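# Small pieces, big afternoon

I went to see Gerasimos Tsoukalas about a chair and came away talking about toy blocks, so that's how my February went. He runs Zilura from two rooms over a bakery, and the shelf by his window holds 119 little plastic shapes, all printed on the premises, all small enough to lose down a sofa (I asked, he sighed).

The sorting game is the one I loved. You get a board, a handful of shapes and hardly any rules — my kind of toy! Lefteris Manolakis, who draws the shapes, likes them a bit awkward: lobes, notches, a heart that could pass for a leaf if you're three and in a hurry. I spent ages deciding whether colour or shape should come first, and changed my mind twice over coffee.

The ridges from the printing stay on, too. Lefteris did try sanding them and hated it, and I'm with him — they give your thumb something to do.

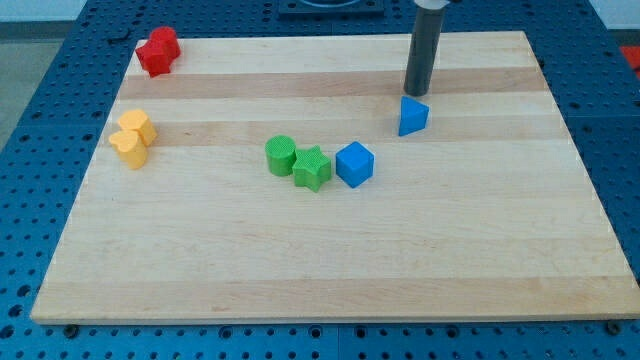 *Reds and yellows paired up at the left of the board, with a green cylinder nearer the middle.*

I've asked for a set for my nephew. He may have to wait until I've finished with it.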